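Why does a small bin have a swing lid?

A page for curious readers, by Ruxandra Nedelcu

Do you have a bin on your desk at home? I don't mean the big one under the kitchen sink, and not the one outside which the lorry comes to empty. I mean a little one, so small that it can stand on a table. In my country we did not have such bins when I was a child, and the first time I saw one I thought it was a toy.

It is not a toy. It does the same work as the big one, only for small rubbish: pencil shavings, sweet papers, the paper you made a mistake on. Let us look at how it works and why people put a lid on it.

What a lid is for

A bin without a lid is easy to use. You drop the rubbish in and you are finished. But a bin without a lid has some problems. When you knock it with your elbow, everything falls out at once. Flies can go in and come out again. And if somebody has put a banana skin inside, after one day the whole room knows about it.

So people invented lids. The simplest lid is like a plate: you lift it, you throw, you put it back. For this you need two hands, one for the lid and one for the rubbish. Then there is the lid with a pedal, where your foot does the lifting. A pedal is very good on the floor, but on a table your foot cannot help you.

The third kind is the swing lid. It has a flap, and the flap can turn. You push it with the rubbish, the rubbish falls down, and the flap swings back. One hand is enough.

How the flap knows where to go

The flap has no motor and usually no spring. It hangs on two little pins, one at the left and one at the right. You can think of a playground swing. When you sit still, the swing hangs straight down. When somebody pushes you, you go forward, then back, then forward a little less, and at last you stop in the same place where you began.

Gravity does this. Gravity is the pull of the Earth, and it pulls the heavy part of the flap down to the lowest place it can reach. After some swings back and forth, the flap becomes quiet again. You can hear it too, if you listen: tick, tock, tick, and then nothing.

Sometimes the flap does not close fully and a gap stays open, thin and curved like a new moon. There can be different reasons. A piece of paper may be caught under it, or the bin may be too full, or one pin may be a little stiff. Take the lid off with a grown-up and look.
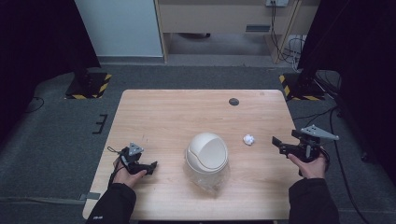

Many swing lids are round on the top, like a dome. I asked my neighbour Killian Langlois about this, because he repairs household things and has seen a lot of bins. He told me that a dome leaves room for the flap to turn inside. If the lid was flat and low, the flap would hit the rubbish too early and stop half way. He also told me that people like to put things on a flat lid, for example a cup, and then they forget the cup and push the flap.

Why there is a bag

If you put rubbish straight into the bin, the bin becomes dirty and somebody has to wash it. A plastic bag keeps the dirt away from the sides. When it is full, you lift the bag out, tie it, and put in a new one.

The small difficulty is that bags are often bigger than bins. A bag which is made for a bin in the kitchen is much too large for a bin on the table. Then you have a lot of extra plastic, and it makes folds and creases everywhere. You can make a knot in the corner of the bag, on the outside, so it fits tighter round the rim. Or you can use an old paper bag, if you put only dry things in it.

Please remember that a plastic bag is never for playing with, and never for putting on your head.

Does paper belong in there?

A ball of paper is the most usual rubbish on a desk. But before you throw it, open it again and look. Is the other side still white? Then you can draw on it. In the school where I help with reading, the children keep a tray for paper which has one good side. In October they counted, and there were 163 sheets in the tray! They used them for sums and for paper boats.

If both sides are full, the paper can go with the paper recycling. Not every place has the same rules, so ask at home what your town wants. Paper with a lot of food or paint on it usually cannot be recycled, and this one can go in the little bin.

There is one more thing to know about paper balls. When you crumple a sheet, it becomes small, but inside there is still much air. This is why a bin with paper balls is full so quickly, although it is light when you lift it. If you fold the paper flat, or tear it in pieces, more will go in.

Try it: a swing lid from a box

You need a small cardboard box, a piece of stiff card, a wooden skewer, sticky tape and a grown-up for the cutting.

Ask the grown-up to cut a window in the front of the box, near the top, and to cut the pointed ends off the skewer.

Cut the card a little smaller than the window.

Tape the skewer across the back of the card, a bit higher than the middle. It should be longer than the card on both sides.

Make two small holes in the sides of the box and put the ends of the skewer through them.

Tape a coin on the bottom part of the card.

Now push the flap with one finger and let it go. How many times does it swing before it stops? My first flap made 11 swings. Then I took the coin away and tried again, and the flap was lazy and stayed in a strange position. Reiko Nishimura, who is nine, put the coin on the top part, and her flap turned upside down. Can you say why? Think again about the heavy part and where gravity wants it to be.

Words to know

Flap: a flat piece which moves to open and close a hole.
Gravity: the pull that brings things down to the ground.
Crumple: to press something into a ball, so that it has many folds.
Rim: the top edge of something round, like a cup or a bin.

Next time we look at zips, and why they get stuck.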